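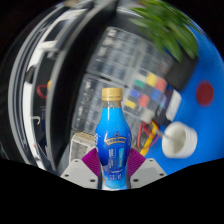

Blue bottle with the crown logo and gold cap

Ticket 1479 - Delegation visit page, wrong names in the published summary
Search tickets and articles

Hello all, and thank you for being so patient with me this November. I'm picking this one up from the Westerberg liaison office, who rang at 9.20 in a bit of a state, poor things. Their summary of the trade talks with the Jultville delegation went up with the two heads of delegation swapped round, so our own envoy appears to be welcoming herself to the ministry.

I've had a look and the text in the editor is right. The public page is wrong, and so is the copy sent out to the press list (662 addresses, I'm afraid). Clearing the page cache made no difference. 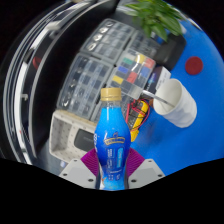
Same bottle, label side

Update from Anas Boutros: I went through the Skondow template this morning and found that it fills in the names from the protocol list, whatever is typed in the summary. The list still had the order from the Drilterthorpe meeting, where the visitors were hosting. I've corrected rows 2 and 4 and published again, and the page now reads properly on my side.

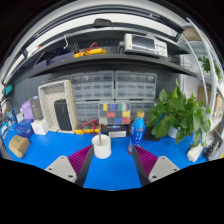

Maya Tannous has very kindly checked it from the embassy end as well, and she sees the right names in both languages. The press copy will need a proper correction notice - I've drafted one and would love a second pair of eyes on the wording before it goes out. I'll leave the ticket open until the liaison office has rung back.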